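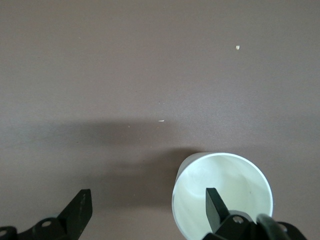

Week 2: White things on coloured tables

Drawing from Observation, Udbridge evening class
Notes by Aleksandra Olszewski

Hello again! Last time we all got in a tangle with ellipses, so this week I'm letting you off (mostly) and we're looking straight down. From up there the mouth of a cup is very nearly a circle, and you can put your energy into tone instead.

First thing to get into your heads: a white cup isn't white all over. Look into the one on the mauve-brown table and the inside has a slight green or blue tint, with soft cloudy highlights. The only bit I'd leave as bare paper is the rim, and even that is brightest down the right-hand side. The outer wall on the left goes a bit grey. If you start by colouring the table and leaving a cup-shaped hole, you'll get a paper cut-out. I did this for years.

Then the shadows. There's the patch to the left of the cup, and there's a broad band going across the table with very soft edges, and the two run together. Please don't draw a line between them! Squint until they become one shape and put that shape in first, with the side of the charcoal.

The tabletop is dusty and matt with a faint grain, so a rough paper does half the work for you. I like page 17 of the Pavard pad, the toned sheet, but Sherif Tawfik swears by brown parcel paper and his came out lovely, so bring whichever.

For next week

One plain cup, any table, seen from above. Twenty minutes, no rubber. Then do it again with the lamp moved to the other side.

We're in room 116 from now on (up the back stairs, past the kiln). Aprons if you're using charcoal, please.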